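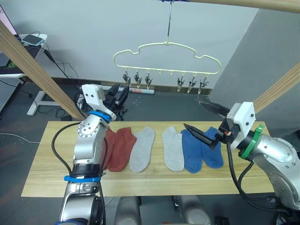

Home Lighting Outdoor Reviews Contact

Erlinda Tolentino has run the lighting counter at Maglaya for five years, and most of what she sells goes over kitchen tables. We asked her what people get wrong when they order a pendant online.

"The cord," she said. "They look at the shade and the price and never check the drop. Then it hangs too high and they call me."

Her own pick this season is the Emer, a single pendant with a metal shade and a 90-inch cord. She put one up at home in July. It replaced a Trirnitz that she says buzzed on a dimmer.

"I changed the bulb, I changed the dimmer, it still buzzed. The Emer is quiet. The canopy is a little thin, so go easy on the screws."

Tolentino doesn't think the three-light version is worth $100 more unless the table seats eight. She is cooler on the Eken, a glass model that customers ask for by name.

"Nice light, but it shows every fingerprint. I wipe the one in the store every morning."

Maglaya has the Emer in black and white. The brass finish is on back order, and Tolentino suggests calling before driving over. The counter is closed Sunday.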